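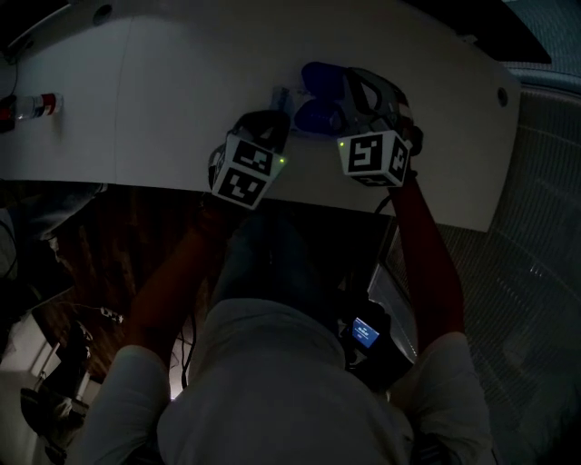

Plan de travail blanc à bord avant arrondi.

Chambre d'enfant sous assistance respiratoire à domicile : préparer la pièce avant les travaux

Fiche pratique, rubrique Aménagement. Texte : Aurelia Sutter

Quand un enfant rentre à la maison avec un appareil respiratoire, la chambre doit souvent être reprise avant son arrivée. Les conseils qui suivent concernent le second œuvre et l'entretien. Tout ce qui touche au matériel médical se règle avec le prestataire et l'équipe soignante.

Mesurer d'abord

Relevez la largeur de la porte entre les butées, porte ouverte à fond, et non celle du cadre. Un lit médicalisé se livre souvent démonté, mais il faudra un jour le sortir monté. Dans la maison que nous avons suivie à Dornwood, la porte laissait passer 98 cm et le couloir tournait juste derrière. Le menuisier a déposé le chambranle et posé un modèle sans moulure.

Gardez 900 mm libres d'un côté du lit au moins, tiroirs ouverts compris. Tracez l'emplacement du lit au sol avec du ruban de masquage et vivez avec ce tracé deux jours avant de fixer quoi que ce soit.

Prises et éclairage

Faites poser les prises au-dessus de la hauteur du matelas, sur deux circuits distincts si le tableau le permet. L'électricien doit étiqueter chaque départ. Pas de multiprise au sol, pas de rallonge sous un tapis.
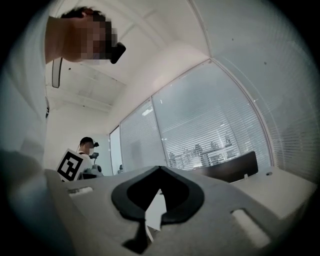
Le plafond est la surface qu'un enfant alité regarde le plus, et on s'en occupe presque toujours en dernier. Allongez-vous à la place du lit, lumière allumée, le soir. Tout luminaire qui éblouit depuis l'oreiller est à déplacer ou à mettre sur variateur. Un luminaire rectangulaire étroit, comme celui qu'on voit ici sur un plafond blanc cassé, se place de préférence à côté du lit, dans le sens de la longueur. Les poutres apparentes et les décrochements retiennent la poussière : passez-y un chiffon microfibre humide une fois par semaine, avant de faire le sol. Pour un rail de transfert, faites vérifier la structure par un professionnel, car une plaque de plâtre seule ne porte rien.

Murs et peinture

Prenez une peinture lessivable mate ou satinée, à faibles émissions. Nous avons utilisé Lovura en blanc, deux couches, avec reprise à 58 cm du sol par un panneau de protection côté lit. Terminez la peinture bien avant le retour de l'enfant et aérez matin et soir. S'il reste une odeur le matin, fenêtre fermée, il est trop tôt.

Rebouchez les trous de chevilles avant de lessiver. Haris Pirzada, peintre chez Brilbridge, ponce à la cale avec un aspirateur branché dessus et bâche la porte avec une fermeture à glissière. La poussière de plâtre passe partout, y compris sous les plinthes.

Sol

Un revêtement en lés soudés, remonté en plinthe, se nettoie plus vite qu'un parquet. Si vous gardez le parquet, bouchez les joints ouverts et supprimez les barres de seuil en saillie. Les roulettes du chariot accrochent dès quelques millimètres.

Rangement

Prévoyez une étagère pour les consommables en cours et un placard fermé, hors de la chambre si possible, pour la réserve. Étiquetez sur la tranche. Rangez les boîtes les plus récentes au fond.

Gardez le carton du panneau de protection Minhas : la référence de teinte est imprimée sur le rabat et ne figure pas sur la facture.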